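Brondance wipe-up set: README

Known fault, please read before training on anything

The set holds 1018 episodes of a two-armed robot cleaning brown spills off a cream table with a blue towel. Robot time came from Andstead, labels from Głowacki, and the optimism was ours.

In 40 episodes the success flag is wrong. The checker watched the towel and ignored the table, so any arm that moved its towel back and forth with conviction got full marks. By that standard I have been cleaning my kitchen for years.

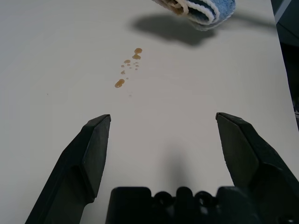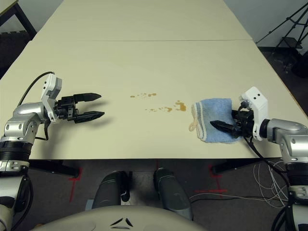 Spill on the table, wrist view first, then head view. Droplets visible in both.

A second, smaller problem: the checker's brown threshold also fires on stains in the towel. Episode 3772 (numbering is inherited from Provance and has gaps) scored 100 for spill remaining on a table with no spill.

Workaround: ignore success_auto and use success_hand. Bad episodes are listed in faults.txt. They have been left in, as failures are hard to come by when your checker doesn't believe in them.

Fix due in the May release. Please don't colour-correct the frames before reporting a bug.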